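The first thing Getachew Shiferaw does on a Monday morning is smell the buckets. All of them! He walks the length of the cold room at Talpur, his wholesale flower shop, sniffing the water and tipping out anything that smells even a little like a pond.

"Clean water beats every packet of flower food I ever tried," he says, and he has tried plenty.

I came to Talpur wanting to know why some bouquets last and others flop before the weekend, and I left with a notebook full of stems. Tulips keep growing in the vase (I had no idea). Hydrangeas drink through their petals, so a droopy one can be dunked headfirst in a sink. Daffodils leak a sap that makes trouble for everything sharing their water, and they get a bucket to themselves for a night.

Flowers, near and far

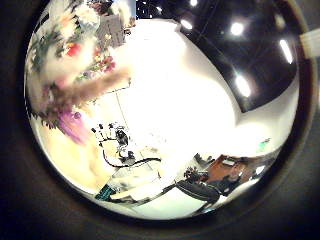
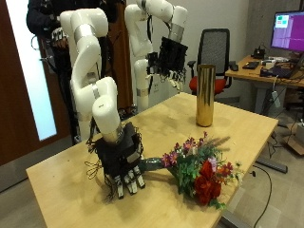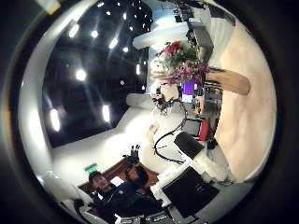
FENSKA, February

By midmorning the shop is loud. The first truck brings 800 stems, and Shiferaw and his niece cut every one at a slant with short knives, talking the whole time. He learned the trade at a market stall in Rulto, where the roses came in warm and had to be sold by noon, and he still works as if the clock is running.

His favorite this season is the ranunculus, all those thin petals packed into something the size of a plum. He buys them tight, when they look like nothing much, and tells customers to be patient. I took home a bunch in the palest orange and changed the water every morning like he told me to. They opened on the kitchen table over several days, wider than I thought a flower that small could go, and I moved my coffee cup over to make room.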